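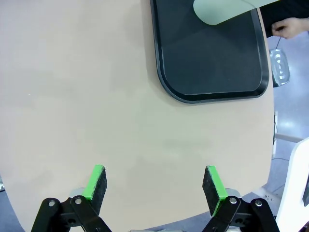
Gripper care on the table cell at Sovmont

We have had a good many kind questions about the table cell since August, and most of them come down to the same thing – how do you keep the fingers in shape when the arm is picking all day long? So, with the kettle on, we thought we would write down what we do.

It starts with the pads. Ours are black foam with a bright green strip along the edge, and the foam is what does the holding, so it gets looked at every morning before the first run. We press each pad with a thumb and feel for spots that stay flat. A pad comes off after 1000 picks whether it looks tired or not (we did try stretching that once, and the Drusis trays started slipping).

Next come the screws. There are four round silver ones across the two fingers, and they like to creep loose on a busy week, so we go over them with the short driver from the Kjærgaard kit, snug and no more. Then we work the linkages open and closed by hand with the power off, and feel for any grit at the pivots.

The wrist camera gets a dry cloth, and the beige tabletop gets a wipe too, right out to the rounded edge. The whole round takes 30 minutes if you don't stop to chat.

Spare pads are in the Lidance drawer, bin 69. Please write down what you take, and do come by with your own tricks if you have any!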